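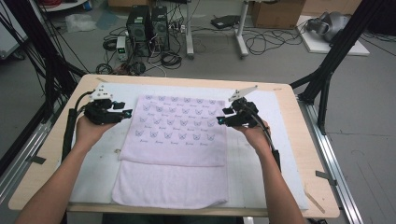

Viktória Balogh writes that she has rinsed and sorted her glass for years, and she wants to know why Irkwood stopped picking it up at the curb. Her question and others we received are answered on this page.

Why is glass no longer collected at the curb?
Broken glass was getting mixed in with paper, and the mill in Stirkville began turning loads away. Curbside glass pickup ended in February. Paper, cans and plastic bottles are still collected as before.

Where do I take glass now?
There are 13 drop-off points in Irkwood. The largest is behind the Plarnden parking lot and is open at all hours. The others are locked overnight.

Do I have to separate colors?
Yes. Clear glass goes in one bin, and green and brown go together in the other.

What about lids and labels?
Take lids off. Metal lids can go in your curbside cart. Paper labels can stay on.

Can I bring window glass, mirrors or drinking glasses?
No. They melt at a different temperature than bottles and jars. Wrap them and put them in the trash, or take them to the Nyitrai transfer station, which accepts up to 77 pounds per visit from residents.

I can't get to a drop-off point. Is there any help?
Residents who can't drive or carry heavy items can ask for a home pickup every two weeks. Baltasar Olivares handles these requests at the public works counter. You will need to show proof of address.

Will my bill go down?
Not this year. The fee covers the whole route, and the trucks still make the same stops.

What happens if I leave glass in my cart?
The crew will leave a tag and skip the cart. Take the glass out and set the cart out again on your next collection day.

Last updated September 13, 2022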